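Skinner building, ground floor walk-thru, March

Started at the loading door, worked back to the break room. OK = fine, FIX = needs a ticket, WATCH = look again next month.

Exit door, rear: OK. Opens all the way, sign lit.
Exit door, side: FIX. Sticks at the bottom. Had to shoulder it.
Extinguisher by stairs: OK, tag current.
Extinguisher by Nirkero unit: FIX. Pin there, no tag. Where did the tag go?
Emergency lights: hall OK. Storage one died before the 30 minutes was up. New battery.
Extension cords: WATCH. Two daisy chained behind the copier again. Unplugged them, left a note.
Panel clearance: FIX. Boxes stacked in front of the breaker panel. Need three feet clear, always, not just on inspection day.

Break room and tables next. Mostly housekeeping stuff, but wobbly legs and sharp edges count so don't skip it.
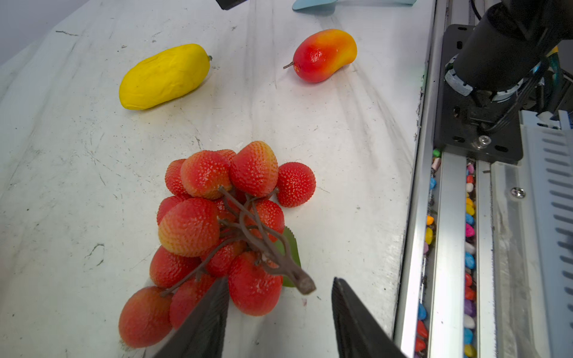

Table legs: two tight, one loose by the window. Flipped it and snugged the bolts, still want a lock washer on there.
Microwave: OK. Door seal good.
Space heater: FIX. 1390 watts on a power strip. Wall outlet only, said this last time.
First aid kit: short on bandages and burn gel. Eyewash expires soon, reorder both.
Floor by sink: mat curls up at the corner. Trip hazzard. Tape it or toss it.
Water heater closet: OK but somebody is keeping paint thinner in it. Moved to the Cliltatau cabinet.

Re-check FIX items in 60 days, panel and side door this week pls.

Comments (3)

skunum_ops: side door is the weatherstrip, we had teh same one. Trim it.

frontdesk2: Heater is gone, took it home.

dockside: can you add the dock plate to this list? Been bent since winter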